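Posted August 22, 2005

Hi there! I'm putting together a small group of people to help me with an oral history project, and I'd love for you to be one of them. I run Pusero, a tiny outfit that records people talking about the jobs they used to have. Last year it was mill workers. This time it's anyone who ever worked the night shift at a commercial bakery, and yes, that includes packing, driving and mopping up.

I got hooked on this because of my aunt, who spent most of her twenties on the bun line at Stoster and still wakes up at 2:30 in the morning. She has stories about the proofing room that I've heard a dozen times and would happily hear again. I figured there had to be more people like her in the valley, and when I put a card up at the library in June my phone rang for a week.

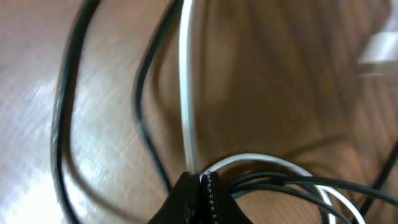 So here's what I'm after. I need talkers and I need listeners. If you worked nights at Stoster, or at Fodivau before it moved across the river, or at any bakery big enough to have a loading dock, you're a talker. If you never set foot in one but you're nosy and patient (I mean that as a compliment), you're a listener, and I'll teach you how to run an interview.

## What talkers do

You sit down with one of us for 60 minutes, at your kitchen table or mine. Bring photos, pay stubs, an old hairnet, whatever jogs your memory. You don't have to prepare anything and you don't have to be a good storyteller. The woman who told me she had "nothing interesting to say" went on to explain how they got a jammed slicer going with a butter knife, and I had to change the tape.

You get $30 for your time plus a copy of the recording. If there's something you'd like taken out afterward, call me and it's gone.

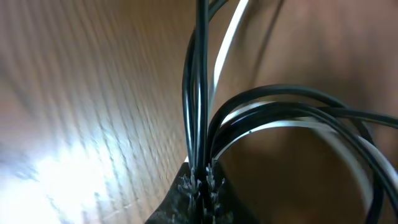 *Cables on the wooden table.*

## What listeners do

Listeners are paid $360 for the whole run, which means one training evening and six interviews, plus writing up a short summary of each one. You'll need your own way of getting around and a couple of free weekday afternoons. Typing speed doesn't matter to me. Being able to sit through a long pause without jumping in does! I'm still terrible at it.

We pay out of a $2,339 grant from the Jankauskaitė Fund, so there's a limit to how many people I can take. I'd rather have a few who stick with it to the end than a crowd at the first meeting.

A few odds and ends:

- You have to be 18 or over.
- Supervisors and managers are welcome too, but I'll seat you with a listener who never worked for you.
- Interviews can be in Spanish or Polish, just tell me ahead of time.
- I have two cats. If that's a problem we'll come to you.
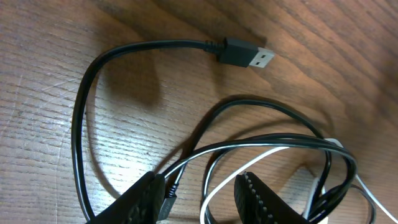 ## How to sign up

Call the Pusero line and leave a message, or drop a note in the box by the library's front desk. Tell me where you worked and what years, or if you want to be a listener, tell me about the last good conversation you had with a stranger. Please don't send a résumé, I won't read it. I call everybody back, usually in the evening, and if you still sleep days let me know and I'll try you late.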